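4.3 Hanging a stretched canvas on the Omley rail

The Omley rail carries unframed and framed paintings up to 8 kg per hook. For heavier works, see section 5.

1. Check that the rail is level along its full length. Correct any slope at the end brackets before loading.
2. Slide one hook per cord into the rail and turn it a quarter turn until it clicks.
3. Set the two cords 700 mm apart for works in landscape format. For square works, place each cord a quarter of the width in from the side.
4. Lower the canvas on to the hooks with both hands on the stretcher bars. Do not press on the back of the canvas.

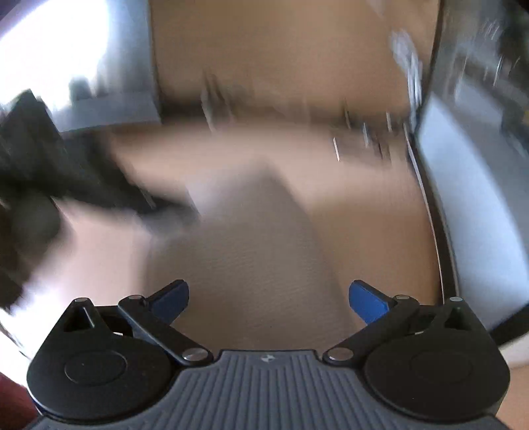
5. Step back and check the height. The centre of the work should sit at the eye line marked on the wall template.
6. Tighten the grub screw on each hook with the key supplied.

Note: dark monochrome paintings show glare more readily than others. Tilt the top edge forward with the Jorarholm spacers (part 316) and aim the lamps from the side.

Caution: do not touch the painted surface, even with gloves. Matt black and deep red grounds, such as the Kırmızıgül series, mark easily and cannot be wiped clean.

Text revised July 31, 2020.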